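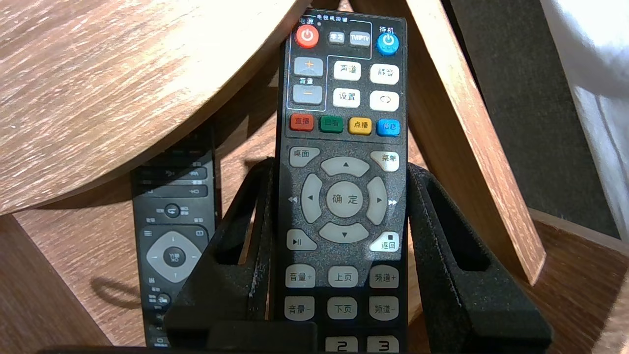

April, bench 2, after lunch

Started on the remote for the lounge set-top box. It is one of those combined ones, where part of the keypad belongs to the box and part belongs to the television, and the two halves are under no obligation to speak to each other. Complaint as written on the job slip: "volume goes up but not down, also the TV doesn't care." I have had coworkers like that.

Before opening anything I made a key list, so the next person doesn't have to do it with a phone translator and a bad mood. Nearly all the labels are in Chinese. My reading of the ones that matter:

电源 power (the red one)
待机 standby (the blue one)
学习 learn
音量 volume
声道 audio channel
静音 mute
设置 setup
直播 live, red
回看 catch-up, green
点播 on demand, yellow
信息 info, blue
桌面 home screen
菜单 menu
确定 OK
返回 back
上页 / 下页 page up, page down
频道 channel, plus and minus

The thin printed line near the top says 电视机按键, "television keys." Anything inside the line is for the TV and can be taught. Anything outside it is for the box and already thinks it knows everything. So there are two volume controls, the orange plus and minus up in the TV block and the plain white 音量 pair lower down, and they go to different machines. Attila Szilágyi spent the morning turning one up with the other turned down and concluded that the speakers were dead. He has asked that this be left out of the notebook.

Teaching procedure, as far as I got it to work on this one. Hold 学习 until the light stays on. Press the key you want to teach. Point the TV's own remote at it, nose to nose, a couple of inches apart, and press the matching key there. Blink means it took. Press 学习 again to get out. Turn off the bench lamp first. The old Flustix lamp puts out something the receiver finds fascinating, and on my first try I believe I taught the power key to be a lamp.

2:40 pm. Phone camera test on the emitter. Plus key flickers nicely. Minus key, nothing unless I lean on it with my thumbnail. Batteries read fine, so it's the pad or the board under it.

Opened it. No screws on this one apart from a single one in the battery bay, then clips all the way around, and the last clip is always the one that launches the keypad. Swabbed the board with alcohol and the underside of the rubber with a dry cloth. There was a brown film under the minus key. Normunds Jõgi looked at it and said cola. I say coffee. It did not smell like either, and we stopped there.

3:25 pm. Back together. Minus key works with a normal press, 10 presses out of 10. Retaught TV power, both volume keys and mute. TV now cares.

Still open:
Input switching. TV/IPTV does something, since the emitter flashes, but the set ignores it. I haven't taught it yet because the TV's own remote has gone back to the lounge, where it is presumably under a cushion.
The blank white key with the round arrow. My guess is input select or "last channel." Attila guesses refresh. If anyone has the leaflet, put it in the Romik drawer with the others.
Order more swabs. The Kütt ones shed.

Normunds wants to stick English labels over everything. I've asked him to wait until we know what the arrow does.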